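Speaker notes — Bredow workshop, 11 Jun 2024
Slot is short, skip the backup slides unless asked

**Open**

- Who we are: Stendine, cloth handling. One line, move on
- The question: can you train a two-arm policy for hanging a towel from *fewer* demos if you pick them better?
- Answer up front — yes, mostly. Then show how

**Task**

- Small towel, two-rod rack, table top. Towel starts crumpled, has to end up over the rods
- Sounds easy. Isnt. Cloth hides its own corners, and every grasp changes the shape
- Point at the grasped corner on the slide, say "everything downstream depends on this"
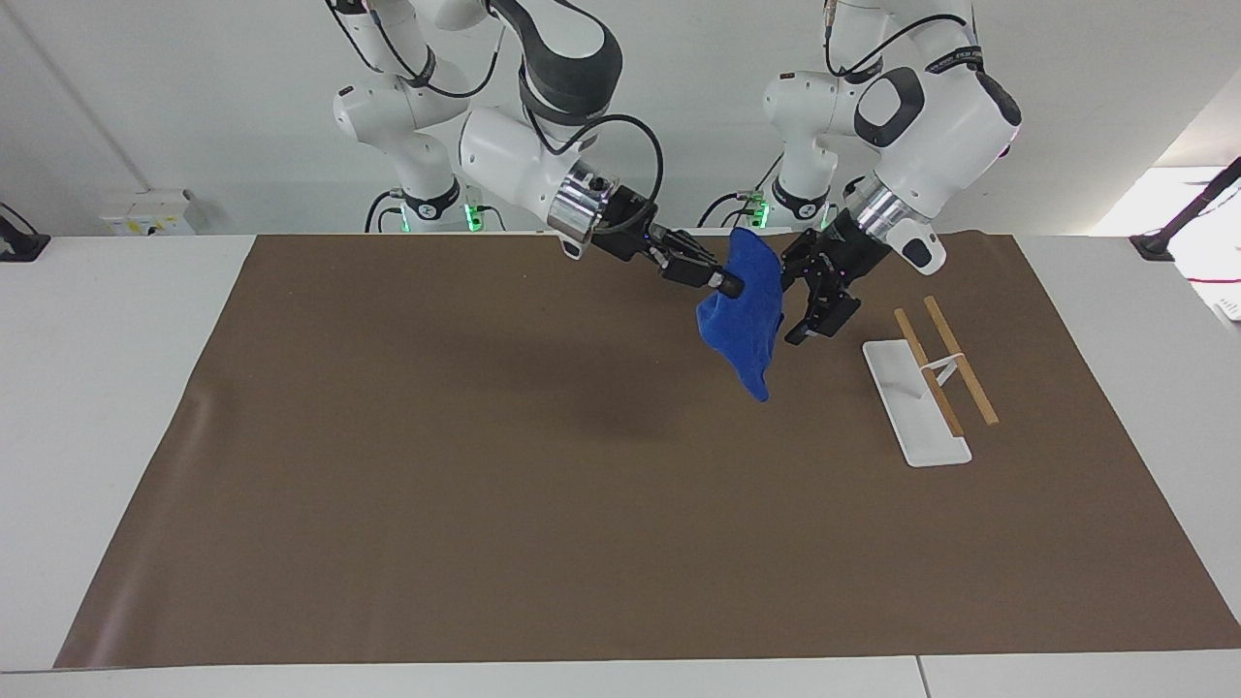 *Right arm has the corner, left gripper still open. Rack to the side.*

**Method (slow down for this one)**

- 2550 teleoperated demos in the full set, called Skunwood
- Cut each one at the grasp changes. Score the pieces, not the whole run
- Score = how much the policy's own guesses disagree on that piece. High disagreement, keep it
- Left with 622 demos' worth of pieces
- Same network, same training steps for both. Say this twice, somebody always asks
- Baseline: random pick of the same size

**Results**

- 800 trials in total, split evenly over the policies
- Picked set comes close to the full set. Random set falls well behind, mostly on the second grasp
- DON'T oversell. One towel type, one rack, one table
- Define success: cloth over both rods and stays there after release. Corners needn't line up. Half on one rod = fail
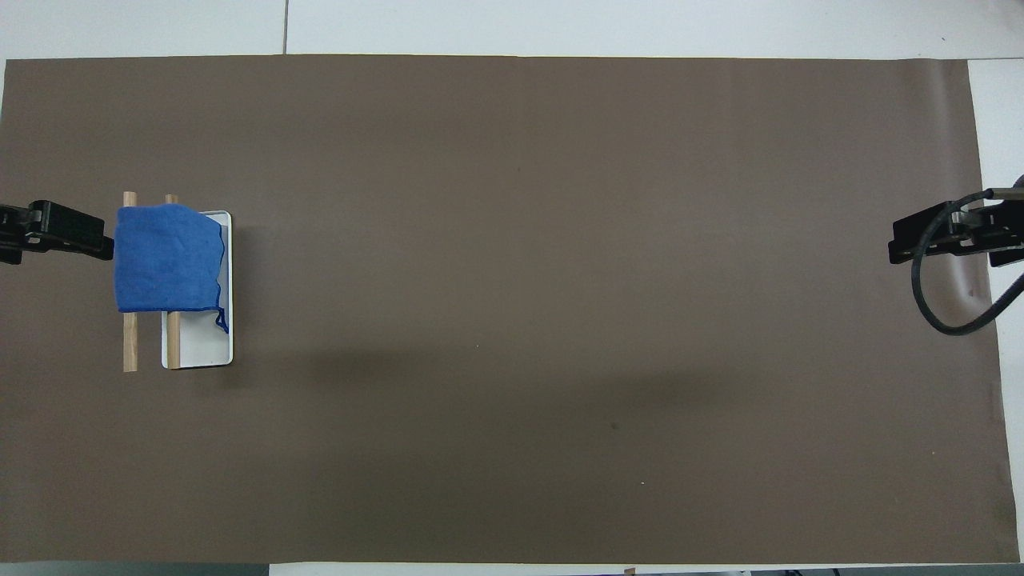
Buschmann asked at the dry run whether "stays there" is too kind a test, and whether a person would call a wrinkled towel hung at all. Fair. My answer: we score neatness separately, it's weak for all 3 policies, and the picking method doesn't help it. Say so before they do.

**What went wrong**

- First version scored whole runs. Kept the long messy ones, policy learnt to dither
- Scores drift if you retrain the scorer too often. We do it once, then freeze
- Rack pose: small shifts ok, big rotations not. No fix yet

**Next**

- Second cloth type, stiffer. Collection starts in July
- Try scoring wihle collecting, so the operator knows when to stop — that's the real saving
- Release pieces + scores together, not just the final list

**If time:** backup slide on cut points. If not, straight to questions, leave the results table up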